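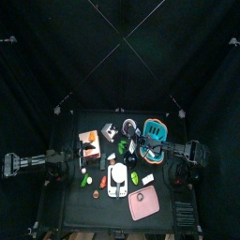

The Terkham Split Times set contains shot timer records from the defensive pistol classes at the Terkham range. Each row is one string of fire: the draw time, the splits between shots, and the hits on paper. The target for most drills is a plain sheet with a large X drawn corner to corner, and the shooter aims at the crossing. Its lines are thin and straight, like the two cables that cross over the black table, so from 15 yards many students have trouble seeing them. Please keep this in mind when you compare the results with those from a bullseye target.

Contents

strings.csv - 3372 rows, one for each string
shooters.csv - 37 rows, one for each student, with no names
drills.txt - a short text on every drill, written by Igor Jasińska

Columns in strings.csv

shooter_id: number of the student, the same in both tables
drill: short code, explained in drills.txt
hand: S for strong hand only, W for weak hand only, B for both
draw: seconds from the beep to the first shot
splits: seconds between shots, separated by a semicolon
hits: number of holes inside the scoring zone
malf: 1 if a dummy round was loaded in the magazine, 0 if not 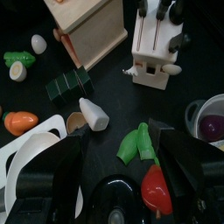 Known problems

In the January class, the timer on lane 2 also picked up shots from lane 3. Eliécer Echeverri listened to the recordings and removed the wrong splits by hand, but a few could still be there. If you see a split under 0.08 seconds, drop the row.

The weak hand strings are fewer than we wanted. Students were tired at the end of the day and some of them did not finish. Empty cells in draw mean that the student started from low ready - they do not mean zero.

String number 2035 appears with two different hit counts. We kept both because the paper target was lost.

Changes

Version 2 adds the Hudeck drill (500 strings) and corrects the hand column for the reload drill. The old file had S and W exchanged there.

Contact

Questions about the drills go to Igor, questions about the tables to Eliécer.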